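The kitchen table at Skisstead
by Smaranda Pîrvu

Hui-mei Tsang has cleared up after other people for most of her working life. First it was a hotel breakfast room, then a school, and now the shared kitchen at Skisstead, where small companies rent desks and everybody eats at the same white tables. I met her there on a Wednesday, after the lunch hour, and I asked her to talk about cups.

"Cups are a good subject," she said. "A cup is where people put things when they do not want to decide." 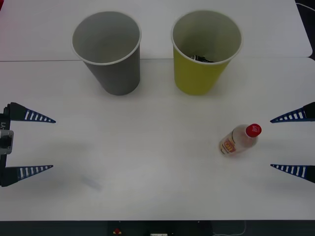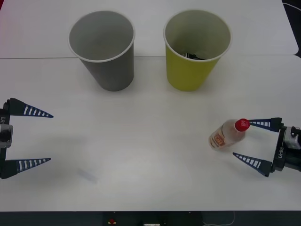

She told me she has a rule for paper cups. Before she stacks them, she looks inside every one. "At the hotel I found an earring, keys, a tooth from a child. If I throw the cup, I throw the tooth also, and then there is a mother crying at the reception."

When she came to Skisstead, all the cups were white and they were mixed up after five minutes. People took a fresh one each time they stood up. Hui-mei asked Nelu Ardeleanu, who orders the supplies, if they could try colors. He was not convinced, because colored cups cost more in the catalog. They agreed on a trial in August with a box of 2000.

"Nelu thought it would last until the end of the month," she said, and she laughed. "It lasted much longer. When your cup is yellow and the other one is gray, you remember which is yours."

I wanted to know how she puts the tables together. She prefers two, pushed close, long side to long side. A line always stays between them, and crumbs like to go there. She cleans the line with an old bank card in a cloth – a brush only moves the crumbs to the floor.

"And I never leave a cup standing on the line at night," she added. "Somebody pulls one table in the morning to make place for a chair, and the coffee goes down."

Her opinion about bottles is more strict. A bottle with its cap on can wait, even lying down. A bottle without a cap must go to the sink immediately. She does not pour out water that is still good if she can find the person who left it. Usually she walks once through the office and holds it up. If nobody wants it, the water goes to the plant beside the window.

I asked if people are ever angry with her. She thought for some time.

"Only one time," she said. "Aurel Iordache had a cup with small screws in it, from his glasses, and I moved it to the shelf. He looked for two hours. Now I write a name on the cup if I move it, and the time."

Aurel still brings this up when he passes her in the corridor. She pretends not to hear him.

At half past three she stopped our conversation to fill the kettle. The afternoon people come at four, she explained, and they want tea.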